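**Speaker notes: Extending the life of office equipment, Clesuvside Regional Library Service**

Presenter: Aparecida Lopes. Allow 26 minutes, with questions held to the end.

Good morning, and thank you to our colleagues at the Monstead branch for hosting. The Service manages 400 desktop computers across its branches. Until last December, each was retired on a fixed date, whatever its condition. (Pause.)

Under the revised policy, a machine is assessed before any decision is made. Parts are recovered where practicable and catalogued at the Cattaneo Street depot.

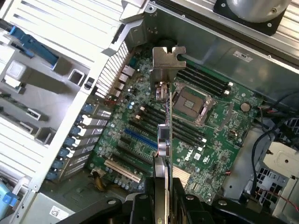

Turning to cost. Branch managers should note that repairs are charged to the central maintenance program, and no longer to the branch budget. Requests must be lodged on Form 2. Of the requests received to date, 94 were approved at first review.

Data removal remains mandatory. Drives leave the building only with a signed certificate.

Next slide: disposal contract with Flomier. Refer questions on pricing to Procurement.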